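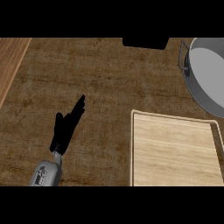

Start state for the pot and board task, rendered from the top camera. Hand open, nothing on the board.

Most of the arguments I have had over simulated kitchen tasks come down to what counts as the start of an episode. At Plirine we finally wrote the rules down in January, and after a few months of use I think they are stable enough to post. They apply to tabletop tasks with one or two arms and a multi-finger hand.

Rule one covers the start state. The hand is open, empty and clear of the table. It may be near an object but may not touch one. An episode that begins in contact gives the policy a free grasp, and it also hides bad contact parameters, which tend to show up in the first few steps as jitter. We check this from the contact list in the simulator. Checking by eye from a top view does not work. A hand seen almost edge-on has very little visible height, and a fingertip hovering over the wood looks the same as one pressed into it.

Rule two covers clearance between objects. A pot placed close to a cutting board is a fair layout, but the two collision meshes must not overlap. Visual meshes are irrelevant here. We lost a week of runs at Anmont to a board whose collision box was larger than the board, so that anything set down beside it was pushed away at reset. The reset script now samples a pose, settles the objects for 50 steps, and rejects the layout if anything has moved more than 2 mm.

Rule three covers handles. A thin loop handle must have its own collision geometry. A single convex hull over pot and handle fills the opening, and fingers that should pass through it stop in midair. Split the handle into short convex pieces. This costs simulation time and we accept it.

Rule four covers visibility. A top view may crop an object, and ours usually crops several. The requirement is that every part named in the task instruction is visible in at least one camera at reset. If the instruction says to take the pot by the handle, the handle has to be in view. The rest of the pot can run out of the image. With two arms, one may be out of view in the top camera as long as its joint state is logged.

Rule five covers padding. Black bars added to make an image square are kept in the stored data and recorded in the metadata. Do not crop them out at load time in one pipeline and leave them in another. Szewczyk (our internal loader) and Drirnara (the evaluation tool) disagreed on this for two releases, and the resulting offset looked exactly like a calibration error.

Rule six covers reporting. Success rates are given over 20 seeds per layout, with 3 layouts per task. Rejected resets are reported separately and never counted as failures.

Still open: table texture. We randomize it in training and hold it fixed in evaluation. I would like a held-out set of wood grains with pale boards on dark tables and the reverse, but the asset list is not settled yet.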